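Hand-held gripper build: finger pads and soft stuff
Plomodus Makers » Robots and automation

Derkis
Wednesday night progress! Version 2 of the hand-held gripper has angular plastic linkages, pivots with metal caps and blue ridged pads on both fingers. I'm on knitwear now, with the green jumper spread out on the bed and the glue gun at the cuff. So pleased with how the linkage moves! 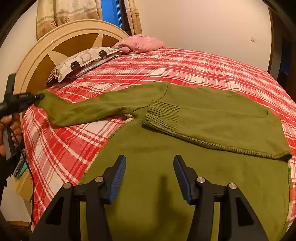
Xie
Lovely linkage, but I'd still go for smooth silicone on the pads. Ridges catch on wool. I ran mine over a scarf for an evening and pulled 5 loops out of it.

Derkis
Were yours printed hard, though? Mine give a bit when you press them. I tried smooth ones in March and they slid straight off a tea towel, which drove me up the wall.

Dunham
With Derkis on this one. Ridges every time for cloth, just round the tops off with fine paper (wet, and go gently). My pair has done over 3000 closes on the bench and the pads still look fine. The pivots went sloppy long before that.

Xie
3000 closes on what? Denim doesn't count :)

Dunham
Old pillowcase, mostly. OK, fair point, no wool.

Derkis
Right, I'll print a smooth pair as well and do both on the same sleeve. Dunham, what did you do about the slop? I've got a tiny bit of play at the base of the left finger.

Dunham
Thin washer each side and a longer screw. Don't overtighten or it won't spring open.

Xie
Post the smooth ones when they're done, I want to be proved right!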